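A league of their own making

By Majdi Smadi
February
14 comments | 86 shares

The lights at Wenano Oval go on at 6 pm, and by ten past the first cars are already parked along the fence. Under-14 girls train on the near half. The women's side has the far half until 8, when the men's thirds want it back.

Three seasons ago there was no women's rugby league competition in the district. Players who wanted a game drove two hours to Dogbe, and most gave up by the middle of winter. This year the new competition will start with 40 registered teams across all age groups, after a summer of meetings, phone calls and a fair amount of arguing over draws.

Valbona Dervishi played prop for Dogbe before her knees gave out. She now coaches at Wenano and sits on the competition's management group.

"We had girls playing mixed until they were 12 and then there was nothing," she says. "They went to netball or touch, or they stopped. I don't blame them. You can't ask a kid to wait four years for a team."
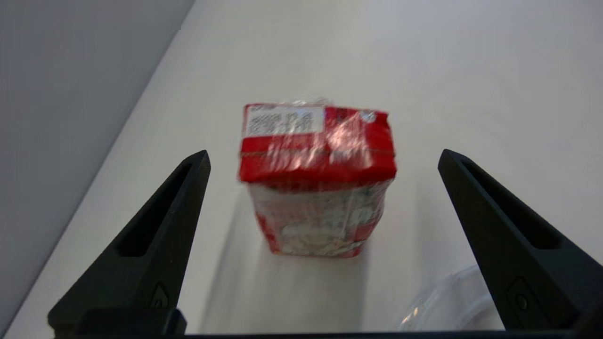 Finding the grounds

Space was the first problem. The district has plenty of ovals, but cricket holds most of them until the end of March and the football codes share what is left. Setaletti Park had been sitting idle on weeknights with poor lighting and a drainage problem at the southern end.

The council agreed to fix the drainage if the clubs paid for the lights. They raised the money over two winters, mostly from raffles and a trivia night that drew a bigger crowd than the hall was set up for.

Bijan Najafi, who handles the draw, says Setaletti takes the pressure off everyone else. Each Saturday round can now be played at three grounds instead of five, so families with more than one child playing have less driving to do. 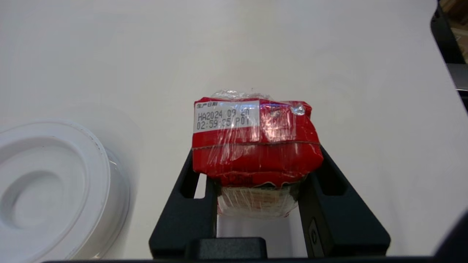
He still expects complaints. The first version of the draw had one under-16 team playing away for five weeks straight, and he heard about it before breakfast.

Referees are the other worry. The competition has eight qualified for the opening round and needs more. Soudabeh Parsa, 19, got her ticket last year and has been running a course for beginners at the Wenano clubrooms.

"People think they'll get yelled at," she says. "Sometimes they do. But the clubs have been pretty good about pulling parents up, and the pay covers my petrol and a bit extra."
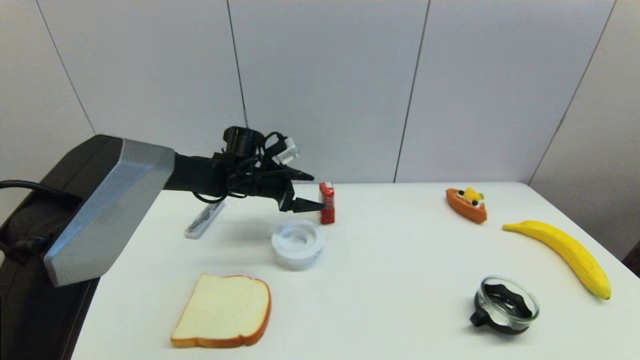

She would like every senior club to put forward two members for the next course, and so far half have done it.

The opening round will be played at Setaletti, with the under-14s on first and the Wenano and Dogbe women in the last match of the day. Dervishi says her side is short of a hooker and light on the bench, and she is still taking names at training.

Filed under: Rugby league, Community sport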